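Paralegal, Civil Rights and Detention Litigation
Boltance Law Office

Posted 2020-11-12
Full time. One opening. Reports to Emmanuel Mussa, managing attorney.

Boltance Law Office represents people held in county jails, and the families of people who have died there. We are hiring a paralegal to work on jail medical care and wrongful death cases in state and federal court.

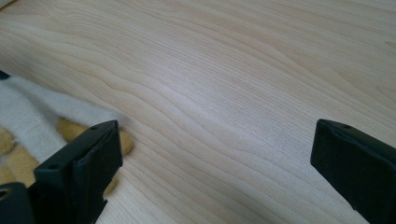
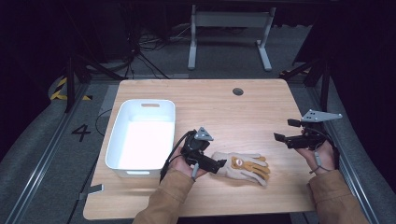
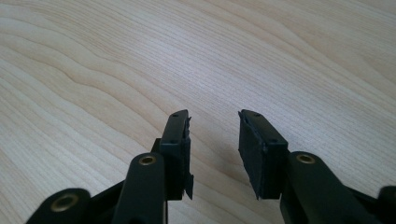
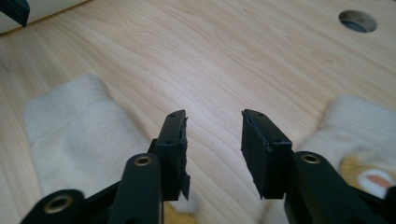
The office has 12 employees. Most of our open cases are against county governments and the private companies they hire to run jail clinics. The largest one, which we call the Tlapale matter in the office, is in discovery now and will take up more than half of this person's time through next August. The defense has produced 3,781 documents so far, many of them scanned medical charts with no index.

What the job involves

Requesting, logging and summarizing medical records, jail logs, incident reports and autopsy reports.
Building timelines from those records for attorneys and expert witnesses.
Drafting public records requests and following up when they are ignored.
Preparing exhibits, deposition binders and privilege logs.
Filing in state and federal court and keeping the deadline calendar.
Talking with clients and family members by phone, and sometimes in person. Some of these calls are hard.

There is some travel to depositions and jail visits, usually by car and usually back the same day. You will need a valid driver's license and must be able to pass the background check that jails require for legal visitors.

What we are looking for

Two years or more as a litigation paralegal, or a paralegal certificate and one year in a law office.
Clear, accurate writing. You will be asked for a sample.
Experience with medical records. Nursing, billing or claims work counts.
Comfort with document review software. We use Jusosano and will train you on it.
Spanish is a plus but not required.

A record of arrest or conviction will not rule you out. We will talk with you about it if it affects jail access -- other staff can cover those visits in some cases.

Pay and benefits

The salary range is $49,000 to $59,000, depending on experience. The office pays the full health insurance premium for employees and half for dependents. Three weeks of paid vacation to start, plus court holidays. Retirement match after the first year. Overtime is paid, and it must be approved ahead of time except in the week before a trial.

The job is based in our Nultach office. Two days a week from home are possible after the first three months.

How to apply

Send a resume, a one-page cover letter and a writing sample of no more than five pages to Emmanuel Mussa by mail or through the form on our Contact page. Remove client names from the sample. A records summary or chronology is the most useful kind, but a motion section or memo is fine.

We read applications as they come in and will keep the posting up until the job is filled. First interviews are by video and last 30 minutes. Second interviews include a short paid exercise with a set of redacted records. Please do not call the front desk about your application -- that line is kept open for clients.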